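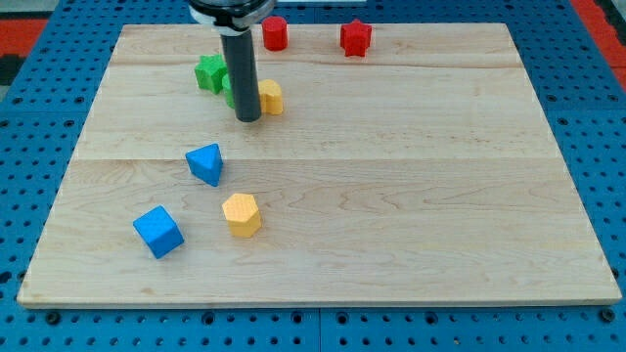

Notebook > Jarnura Team > Block Sorting > September

September, 4:10 pm

Long one today, so I'm writing it up before I forget which change did what. I have been bad about that lately and I owe everybody a proper entry after last week's three-line effort.

The plan going in was to get Jarnura through a full round of the color task. For anyone catching up (hello, new ninth graders, we're so glad you came!), the round is pairs: two red, two blue, two green, two yellow, and the arm has to bring each pair together on the board without shoving any of the other blocks off. It's a pushing job, so all we have to work with is that black rod pointing straight down, and whatever cleverness we can put into where it goes next. Grira, the team we met at the spring scrimmage, does it with a fixed order of colors. We decided back in the summer to let the planner choose, and I still think that's the more interesting way to go even on the days when it drives me up the wall.

First thing was calibration. Ginness (our calibration script, named before my time, and please don't rename it again) was giving us a tip position that was 5 mm too far toward the front of the table. I spent far too long looking for this in the code. Soon-im Seo came over with her tea, asked whether anybody had put the rod back in at the same height after cleaning, and of course I hadn't. Reseated it, tightened the collar, ran Ginness again, and the offset went away. Please, please write it in here when you take the rod out, even if it's only for a minute. I'm saying that to myself more than to any of you.

Then the board. We've been arguing about whether the seams between the planks matter, and I ran the cube back and forth over the middle one for a good while at slow speed. I couldn't feel a lip with my fingernail and the cube didn't catch once, so I'm calling that settled unless the weather gets damp and the wood moves. The grain is another matter. The camera code picked up one of the darker knots as a block twice, both times with the window blind up. I raised the minimum area from 60 pixels to 400 and the ghost went away, but I'd like somebody with fresher eyes to check that 400 isn't going to lose us a real block when it's half behind the rod. That's the case that worries me. When the tip is down in among a tight group, there's very little green or yellow left for the camera to find, and the tracker starts guessing.

Which brings me to the trouble with clusters. When we spread the blocks out by hand, everything is lovely. When two or three of them end up close together toward the back left, the planner (Nam, version 2) wants to come down right in the middle of them, and then any move it makes pushes something it didn't mean to push. I tried making it approach from the outside of the group and nudge one block clear first. It's slower, but I liked what I saw, and the yellow one came out cleanly on the first try, which got a cheer from the back bench. The second try it went round in a circle and I hit stop.

A few notes on the shapes while they're fresh. The stars are the awkward ones, they turn when you push on a point, and if the rod slips into the notch between two points they go wherever they please. The cube behaves best pushed flat on a side. If it's sitting corner-on it spins first and travels later, so give it room. The hexagon is a dear. The cylinder I would still not trust near an edge.

We have all that bare board on the right and the planner hardly ever uses it. Soon-im thinks we should park finished pairs over there and keep the left half for working, and I've come round to her view after saying no to it twice. I've stubbed out a parking step but it isn't hooked up to anything, so don't be fooled by the function name.

To do:
- check the 400 setting with the blind up and the blind down
- finish the outside approach, and give it a limit so it can't circle
- hook up parking on the right side
- print the start layouts so we all test from the same ones

I left my changes on the cluster branch, not merged. The log from the circling run is in the shared folder under my initials, and if any of you can see why it turned left the second time I would dearly love to know.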